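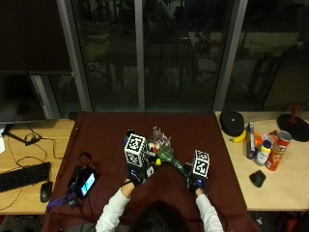 Kunstblumen in Violett und Rosa auf dunkelrotem Tuch

Häufig gestellte Fragen zum Kunstblumenfundus der Stiftung Jedar

Stand: September

Auf dieser Seite beantwortet die Stiftung Jedar die Fragen, die im Zusammenhang mit der Ausleihe, der Rückgabe und der Pflege von Kunstblumen aus dem Fundus am häufigsten an die Geschäftsstelle gerichtet werden. Verbindlich ist in jedem Fall die Leihordnung in der jeweils gültigen Fassung.

Allgemeines

Was ist der Kunstblumenfundus?

Der Fundus umfasst rund 3.000 Einzelstiele, gebundene Sträuße, Kränze und Girlanden aus Textil, Papier und Kunststoff. Den Grundstock bildet der Nachlass der Manufaktur Brorkia, die bis zur Einstellung ihres Betriebs Hutschmuck und Bühnenfloristik herstellte. Hinzu kommen Ankäufe und Schenkungen. Ein Teil der Bestände ist für die Ausleihe freigegeben, der übrige Teil gehört zur Studiensammlung und kann ausschließlich vor Ort eingesehen werden.

Wer kann Stücke ausleihen?

Leihberechtigt sind Theater, Museen, Schulen, Kirchengemeinden und eingetragene Vereine. Privatpersonen können Stücke der Gruppe C (siehe unten) entleihen, sofern sie volljährig sind und ein gültiges Ausweisdokument vorlegen. Gewerbliche Dekorationsbetriebe werden gebeten, sich vor der Antragstellung mit der Geschäftsstelle in Verbindung zu setzen.

Was bedeuten die Gruppen A, B und C?

Gruppe A: historische Stücke der Manufaktur Brorkia. Keine Ausleihe außer an Museen mit entsprechendem Leihvertrag.
Gruppe B: handgefertigte Stücke neueren Datums, überwiegend Seide und Baumwollbatist. Ausleihe an Institutionen.
Gruppe C: industriell gefertigte Ware. Ausleihe an alle Leihberechtigten.

Die Gruppe ist auf dem Anhänger am Stiel sowie im Bestandsverzeichnis vermerkt. Anhänger dürfen während der Leihfrist abgenommen werden, müssen aber bei der Rückgabe vollständig vorliegen.

Antrag und Kosten

Wie stelle ich einen Leihantrag?

Der Antrag ist schriftlich auf dem dafür vorgesehenen Formular einzureichen. Das Formular ist in der Geschäftsstelle erhältlich und wird auf Wunsch per E-Mail zugesandt. Anzugeben sind der Verwendungszweck, der Ort der Verwendung, die gewünschten Inventarnummern und eine verantwortliche Person. Telefonische Reservierungen sind nicht möglich.

Wie lange dauert die Bearbeitung?

Anträge für die Gruppen B und C werden in der Regel innerhalb von zwei Wochen beschieden. Bei Gruppe A entscheidet die Leitung des Fundus, Frau Hertta Hyvönen, im Einzelfall. Für diese Anträge ist eine Vorlaufzeit von drei Monaten einzuplanen.

Welche Kosten entstehen?

Für Schulen und Kirchengemeinden ist die Ausleihe aus der Gruppe C unentgeltlich. In allen übrigen Fällen wird eine Gebühr nach der aktuellen Gebührentafel erhoben. Zusätzlich ist eine Kaution zu hinterlegen. Sie beträgt 60 Euro für Stücke der Gruppe C und 600 Euro für Stücke der Gruppe B. Die Kaution wird nach der Eingangsprüfung auf das angegebene Konto zurücküberwiesen. Eine Barauszahlung erfolgt nicht.

Gibt es eine Obergrenze für die Anzahl der Stücke?

Je Antrag können höchstens 100 Einzelstiele entliehen werden. Ein gebundener Strauß zählt als ein Stück und darf nicht aufgelöst werden. Für Bühnenproduktionen mit größerem Bedarf kann eine Rahmenvereinbarung geschlossen werden, wie sie derzeit mit dem Schauspielhaus Skandumton besteht.

Verwendung

Dürfen Stücke verändert werden?

Stücke der Gruppen A und B dürfen nicht gekürzt, gefärbt, geklebt oder mit Sprühmitteln behandelt werden. Bei der Gruppe C ist das Biegen drahtverstärkter Stiele zulässig. Schleifen und Bänder dürfen angebracht werden, soweit sie sich rückstandsfrei entfernen lassen.

Dürfen die Kunstblumen im Freien eingesetzt werden?

Nein. Ausgenommen sind die im Verzeichnis mit dem Zusatz „W“ gekennzeichneten Girlanden aus Kunststoff.

Was ist bei offenem Feuer zu beachten?

Kerzen und andere offene Flammen sind in unmittelbarer Nähe der Leihgaben untersagt. Der Fundus sichert keine Schwerentflammbarkeit zu. Verlangt der Veranstaltungsort einen entsprechenden Nachweis, so ist dies bereits im Antrag anzugeben, damit geeignete Stücke ausgewählt werden können.

Darf ich die Leihgaben fotografieren und die Aufnahmen veröffentlichen?

Aufnahmen für Programmhefte, Schaukästen und die eigene Internetseite sind gestattet. Als Nachweis ist „Stiftung Jedar, Kunstblumenfundus“ anzugeben. Für Kataloge und Handelsprodukte ist eine gesonderte Genehmigung erforderlich.

Pflege und Aufbewahrung

Wie sind die Stücke während der Leihfrist zu lagern?

Die Lagerung erfolgt trocken, lichtgeschützt und liegend in den mitgelieferten Kartons. Zwischen die Lagen ist säurefreies Seidenpapier einzulegen. Kränze werden flach und nicht übereinander aufbewahrt.

Wie kann Staub entfernt werden?

Zulässig ist ausschließlich ein weicher, trockener Pinsel. Gearbeitet wird von der Blütenmitte nach außen. Wasser, Dampf, Haartrockner und handelsübliche Reinigungssprays sind nicht zu verwenden. Bei stärkerer Verschmutzung ist das Stück unbehandelt zurückzugeben. Die Reinigung übernimmt in diesem Fall die Restaurierungswerkstatt Zepeda, die Kosten trägt der Entleiher.

Was ist zu tun, wenn ein Stück beschädigt wurde oder fehlt?

Schäden und Verluste sind der Geschäftsstelle unverzüglich schriftlich mitzuteilen. Abgelöste Blütenblätter und Blätter sind aufzubewahren und in einem beschrifteten Umschlag beizulegen. Eigene Reparaturversuche sind zu unterlassen. Über eine Anrechnung auf die Kaution wird nach der Begutachtung entschieden.

Rückgabe

Wie lange beträgt die Leihfrist?

Die reguläre Leihfrist beträgt vier Wochen. Eine einmalige Verlängerung um weitere zwei Wochen ist möglich, wenn keine Vormerkung vorliegt. Der Verlängerungsantrag muss vor Ablauf der Frist eingegangen sein.

Wo und wann kann zurückgegeben werden?

Die Rückgabe erfolgt nach Terminvereinbarung zwischen 9 und 12 Uhr an der Warenannahme im Innenhof. Eine Zusendung auf dem Postweg ist nur für die Gruppe C zulässig. Das Versandrisiko liegt beim Entleiher.

Studiensammlung und Schenkungen

Kann die Studiensammlung besichtigt werden?

Die Einsichtnahme ist für Forschungs- und Ausbildungszwecke nach Voranmeldung möglich. Taschen und Mäntel sind in den Schließfächern zu verwahren. Für Notizen ist Bleistift zu benutzen.

Nimmt der Fundus Schenkungen an?

Über die Annahme wird anhand von Fotografien und Angaben zur Herkunft entschieden. Von einer unaufgeforderten Zusendung bitten wir abzusehen. Werkzeuge der Kunstblumenherstellung, insbesondere Prägeeisen und Stanzformen, werden ebenfalls geprüft. Trockenblumen und präparierte Pflanzen kann der Fundus nicht aufnehmen.

An wen wende ich mich bei weiteren Fragen?

Schriftliche Anfragen richten Sie bitte unter Angabe der Inventarnummer, soweit bekannt, an die Geschäftsstelle der Stiftung Jedar, Abteilung Fundus.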